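Loyalty accounts not merged after Jindstead restaurant acquisition

Posted 11/12/25 by Zofia Marciniak, Restaurant Systems Support
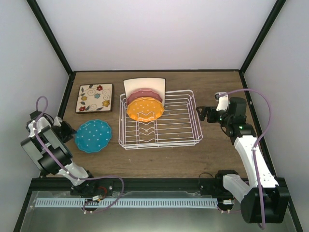 Status: Resolved
Priority: 2
Reported by: Lenni Kiiskinen, Kelthorpe store operations

Problem
Guests who held accounts with both Kelthorpe and Jindstead before the sale closed still see two point balances. The register finds the Kelthorpe account only. Jindstead rewards are rejected at checkout with "member not eligible at this location."

Scope
1,473 accounts, all with the same email address on both sides. Guests with a Jindstead account only were moved correctly in July.

Log
Lenni reproduced the fault on a test account with 300 points on each side. Expected balance 600, register showed 300.

Cleared the register cache and restarted the store server. No change.

Checked the import job in Lis. The job skips any row where the email already exists and writes no error, so the nightly report came back clean.

Asked Jollach whether the skipped rows were kept. They were, in the holding table, with point balances and expiration dates intact.

Changed the duplicate rule from "skip" to "merge, keep older join date." Ran it against the test account first. Balance 600, Jindstead reward accepted.

Ran the full set after close of business. The job took about 2 hours. Two rows failed on a blank last name and were corrected by hand.

Lenni confirmed balances at both former Jindstead locations on the pilot list.

Open item
Birthday rewards may be issued twice if the birth dates differ between accounts. Tracked separately. Stores should honor the first one and void the second.

Related tickets
Gift cards from acquired locations declined at register
Franchise royalty report missing catering sales
Menu prices revert after overnight sync

Contact Restaurant Systems Support | Back to top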